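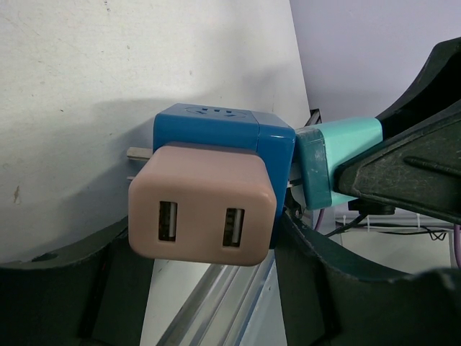 ## Notas para a palestra: a conta da luz, lida devagar

Giorgia Guerra, biblioteca de Trurberg, 27 de novembro

Agradecer à biblioteca. Dizer logo que o português não é a minha primeira língua e que, se falar demasiado depressa, podem levantar a mão.

Perguntar à sala: quem abriu a última fatura até à segunda página? Esperar. Deixar responder duas ou três pessoas, não mais, tenho só 10 minutos para esta parte.

### Potência e energia

Muitas pessoas confundem o quilowatt com o quilowatt-hora. Eu também confundi durante muito tempo, e em duas línguas.

- A potência diz com que rapidez um aparelho gasta. A energia diz quanto gastou no fim.
- Comparação com a água: a potência é a abertura da torneira, a energia é a água que ficou no balde. (Fazer o gesto, funciona melhor do que o slide.)
- Uma chaleira de 3000 watts ligada três minutos gasta 0,15 kWh. Uma lâmpada de 10 watts precisa de quinze horas para gastar o mesmo.

Repetir este último cálculo no quadro, devagar. Escrever as unidades em cada linha. Na palestra de Dradero não o fiz e perdi metade da sala.

### A nossa fatura

Mostrar as duas faturas da minha casa. Tapar a morada!

Novembro do ano passado: 182 kWh. Novembro deste ano, até à leitura: 134 kWh. São 48 kWh de diferença. Sublinhar que os dois períodos têm o mesmo número de dias, porque alguém vai perguntar e com razão.

O que mudámos em casa, pela ordem de importância:

1. O termoacumulador. Estava regulado para uma temperatura muito alta, e ligado dia e noite. Baixámos para 60 graus e pusemos um temporizador.
2. A máquina de secar. Agora usamos o estendal no quarto de trás, com a janela um pouco aberta. Demora mais e é preciso ter paciência.
3. O segundo frigorífico, na garagem, que tinha dentro quase só garrafas. Foi desligado em setembro.
4. Os aparelhos em espera: a televisão, a caixa da internet à noite, a impressora.

Não prometer a ninguém o mesmo resultado. A nossa casa tinha um termoacumulador mal regulado, as outras talvez não.

### Os aparelhos em espera

Neste ponto costumo ser menos entusiasta do que as revistas. Um aparelho que gasta um watt em espera o ano inteiro gasta menos de nove kWh. É pouco. Dez aparelhos assim já se notam, mas continua a ser menos do que um termoacumulador esquecido.

Passar ao medidor de tomada. O meu é um Plerard, emprestado pela minha vizinha Ra - ela pede que eu o devolva esta semana, por isso lembrar-me de o pôr outra vez na mala. Explicar como se usa: liga-se à parede, liga-se o aparelho ao medidor, e para o frigorífico deixa-se pelo menos um dia inteiro, visto que o motor trabalha por ciclos e uma leitura de cinco minutos não serve para nada.

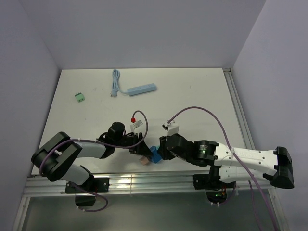 Vale a pena desligar o carregador da parede quando o telefone já não está ligado?

Um carregador moderno, sem telefone, gasta tão pouco que quase não se vê na fatura. Pode desligá-lo por hábito, mas primeiro verifique a água quente e o frio.

### A tarifa

Se ainda houver tempo. Se não, saltar para o fim.

- Explicar a diferença entre tarifa simples e bi-horária com o exemplo da máquina de lavar.
- A bi-horária compensa a quem consegue mudar uma boa parte do consumo para a noite. Em apartamento, atenção ao barulho da centrifugação.
- A potência contratada paga-se mesmo quando a casa está vazia. Perguntar se o quadro dispara com frequência; se nunca disparou, talvez se possa baixar um escalão.
- Não recomendar nenhuma empresa, mesmo que insistam.

### Para levar para casa

Distribuir a folha com a tabela em branco: data, hora, leitura do contador. Pedir que leiam o contador sempre à mesma hora, uma vez por semana, durante um mês.

Ter canetas. Confirmar se há tomada perto do quadro e levar os óculos de ler.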